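Ayane Nishimura sent me the Bastesel paper in January with a one-line email: "You'll hate this, read it anyway." I've now read it twice and run their released code on my own machine, and I half hate it.

The claim goes like this. You build cluttered tabletops in simulation, fill them with whatever objects you have lying around in your asset library, and train a grasping policy on nothing else. Then you swap in objects it has never met and see how well it holds up. The authors say it holds up very well. They also say that the clutter is what does it, and that a tidy training set of the same size gets you a much worse policy.

I believe the first part more than the second.

My trouble with the clutter argument is that nobody in this corner of the field agrees on what clutter is. The Castellanos group used bins packed so tight that the gripper had to dig. Bastesel scatters a few odd things on a table and calls it a day. Both papers use the same word in the title, and people cite them side by side as if they had measured the same thing. I set up my own version with the Bastesel defaults and left the object sampler alone.

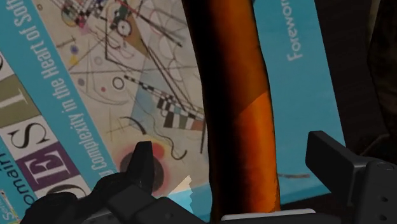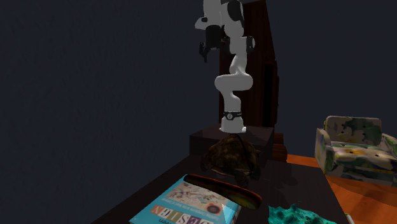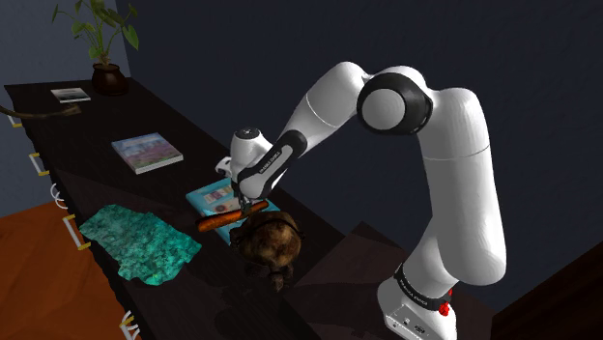
Simulated tabletop, Bastesel defaults.

What I wanted to know was whether the policy is reading the clutter or ignoring it. Those would give you the same success number on a sparse table, and the paper only reports the success number. So I trained 6 policies, each with a different random seed, half on the full scatter and half with everything but the target removed. Then I tested all of them on 200 layouts I had held back.

The scattered ones did better. Fine. But the gap between the best and worst seed inside the scattered group was wider than the gap between the two groups, and I can't find a seed study anywhere in the paper or the appendix. They trained once per condition, as far as I can tell. If that's wrong I'd like somebody to point me at the table.

There is also the question of what counts as a success. Their check fires when the object has left the surface and the fingers are still closed. It doesn't care whether the arm knocked three other things off on the way in. I added a check for that, and a good chunk of the wins stopped looking like wins. Ayane thinks this is unfair, because they never promised a careful robot. She may be right – but then I don't see why the introduction spends a page on kitchens.

I should say what I liked. The code ran. It took about 2,000 episodes before the curve did anything interesting, and the curve I got looked like the one in their figure, and I can't say that for the Druvwood release, which I gave up on after a weekend of missing files. The config is readable too. Somebody over there cares about other people running their stuff.

None of this has touched a real arm. The paper has a short hardware section, with one robot and a handful of objects, and I'd treat it as a demo. Pullau has the same arm in their lab and I've asked if they'd try the checkpoint I trained. No answer yet.

Next I'm going to fix the seeds, match the number of contacts between the two groups and rerun the whole thing. My scripts need cleaning up before I post them – the collision check is held together with a global variable, and I'd like to get rid of that first.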